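Hulance Floor Care
Hard Floor Range

Tratex Tile and Grout Cleaner, 4 litre concentrate

Product overview | Directions | Technical details | Delivery | Questions

Tratex Tile and Grout Cleaner is a mildly alkaline concentrate for ceramic and porcelain floors. It lifts the thin greasy film that builds up in kitchens, hallways and meeting rooms, and it dries without a residue when it is mixed at the strength given on the label. It has no added wax or polish, so it does not alter the finish of the tile.

The product is sold in a 4 litre container with a screw cap. A measuring cup is supplied with every container. The cup is marked in steps of 15 ml and fits over the cap for storage.

Tratex is low foaming and may be used in a mop bucket, a spray bottle or a scrubber dryer. We sell it to shops, cafes, clinics and village halls, and a fair number of private customers buy it as well.

Where it can be used

Glazed ceramic tiles, matt or gloss
Porcelain tiles, polished or unpolished
Cement grout, sealed or unsealed
Epoxy grout
Quarry tiles that have been sealed

Where it should not be used

Marble, limestone and travertine. Use Ospina Stone Soap on these floors.
Unsealed terracotta
Waxed or oiled wood
Laminate flooring
Any floor with a metallised polish that you wish to keep. Tratex will dull the polish over time.

If you do not know what your floor is made of, try a small patch behind a door and leave it to dry overnight before going further.

Directions for regular cleaning

Sweep or vacuum the floor. Grit left on a gloss tile will be pushed about by the mop and can mark the glaze.

Add 15 ml of concentrate to 4 litres of warm water. Hot water is not needed and makes the floor dry too fast, which leaves streaks on shiny tiles. Wring the mop well and work back towards the door. Change the water when it turns grey. No rinse is needed at this strength.

On high gloss tiles we suggest going over the floor with a dry microfibre pad while it is still slightly damp. This takes a few minutes and makes more difference to the look of the floor than any change of product.

Directions for grout and heavy soiling

Add 200 ml of concentrate to 4 litres of warm water. Wet the grout lines and leave for 15 minutes, topping up any part that starts to dry. Scrub along the line with a stiff nylon brush. Wire brushes should not be used – they scratch the glaze and leave grey marks that are hard to shift.

Pick up the dirty liquid with a wet vacuum or a clean mop, then rinse with plain water. Allow the grout to dry fully before judging the result, as damp grout always looks darker. Old grout may need a second treatment. Grout that has been stained by oil or dye will improve but may not return to its first colour.

New grout should be left for the full curing time given by its maker before any cleaner is used on it.

Looking after the floor between cleans

Most marks on ceramic tiles in halls and meeting rooms come from furniture and from wet shoes. A good mat at the entrance will take up much of the dirt before it reaches the tiles. Mats should be lifted and shaken out often, and the floor under them washed with the rest.

Chairs, tables and storage boxes should be lifted when they are moved. Check the feet of metal chairs from time to time. Once a rubber or plastic foot has worn through, the bare tube will scratch the glaze and may leave a rust mark if the floor is mopped with the chair in place. Tratex does not remove rust. Replacement feet are listed under Furniture Sundries in the Brudotby catalogue, in packs of 4.

Wooden items should not stand on a wet floor. Move them out before mopping and put them back when the tiles are dry. 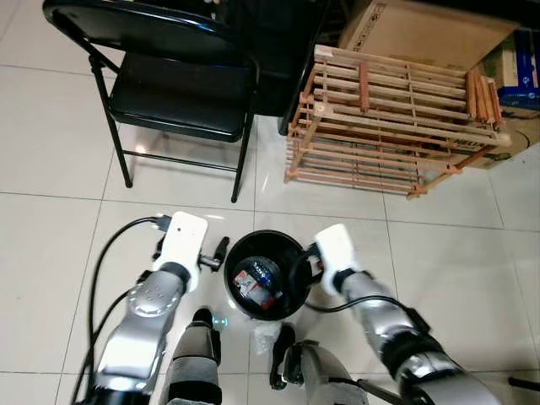 Gloss white ceramic tiles with grey grout, folding chair and slatted wooden crate.

Technical details

Form: clear liquid concentrate
Scent: light citrus
Foam level: low
Container: 4 litres, recyclable
Case size: 2 containers
Shelf life: 2 years unopened
Storage: upright, away from frost and direct sun

Safety

Tratex can irritate the eyes and skin in its undiluted form. Wear gloves when measuring it out. Do not mix with bleach, descaler or any other cleaning product. Keep out of reach of children. Wet tiles are slippery, so put out a warning sign in any area open to the public and leave it there until the floor is dry. The safety data sheet can be downloaded from the Documents tab or requested by post.

Delivery and returns

Orders are sent from our Brudotby warehouse and normally arrive within 2 working days. Single containers go by parcel carrier. Larger orders are sent on a pallet, and the driver will need level access to unload.

Unopened containers can be returned within 15 days. We cannot take back opened chemicals unless they are faulty.

Questions we are often asked

Can I use it on wall tiles?
Yes. Use the regular strength in a spray bottle, wipe with a damp cloth and dry with a clean one.

Will it take off grout sealer?
Not at the regular strength. Repeated use at the strong dilution will wear a sealer down, and you should plan to reseal afterwards.

My floor looks cloudy after mopping. What is wrong?
The usual cause is too much product, or the remains of an older cleaner that is now coming loose. Mop twice with plain warm water, then go back to the measured dose.

Is it suitable for underfloor heating?
Yes. Switch the heating off beforehand and let the floor cool, or the solution will dry before you can pick it up.

Related products

Ospina Stone Soap
Hulance Flat Mop Set
Hulance Nylon Grout Brush
Tratex Grout Sealer

Page last updated July 18, 2022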